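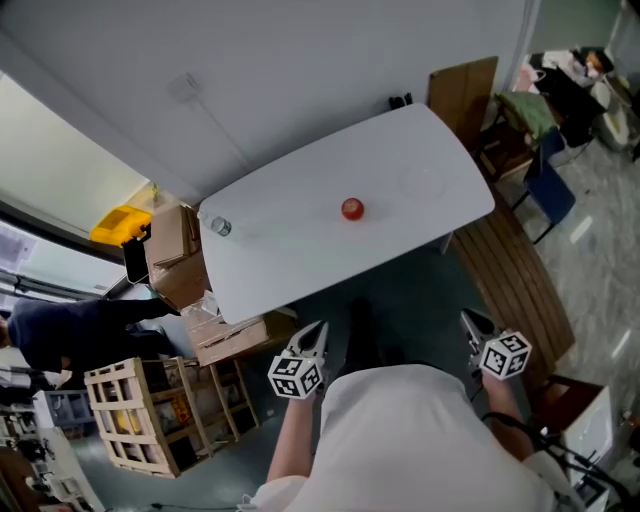

A white table in a shared room shows everything, and most of what it shows is rings. They come from cups, bottles and the wet feet of plant pots, and they are far easier to shift in the first hour than the next morning. Start by taking off whatever doesn't live there. A water bottle on its side can go first, then anything small and round that will roll when you wipe. What's left is the faint circular mark, the sort you only notice from one side. Breathe on it. If it fades, it is on the surface and warm water with a drop of washing-up liquid will do.

If it stays, mix bicarbonate of soda with water to a paste, dab it on and leave it for 6 minutes. Wipe with a damp cloth, then a dry one. Don't use the green side of a scouring sponge. Edileuza Furtado did that to the long table at Seveswood and the dull patch is still there.

Tables with rounded corners collect grime along the curve. Go round the edge with a cloth wrapped over one finger, and do the underside too, where people hold on when they pull a chair in.

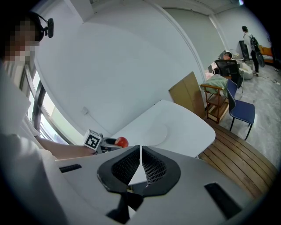 White disc on a white tabletop, easy to miss when wiping.

Lift discs, mats and coasters every time – crumbs and damp get under them and leave a ring of their own. Wash them separately and stand them on edge to dry.

Flattened cardboard shouldn't lean on a painted wall for long, as it picks up damp at the bottom. Tie it and take it down. At Maglaya we put ours out on 4th March and got back a good stretch of floor.

Do the windows last, top to bottom, on a dull day if you can choose. Bright sun dries the cleaner before you get to it and leaves streaks. 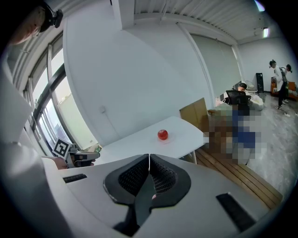
Tall panes with dark metal frames. Dry the frames as well as the glass.

Dust sits on the ledges of metal frames and turns to grey paste when wet, so brush them before you bring out the bucket. Wipe round wall outlets with a dry cloth only.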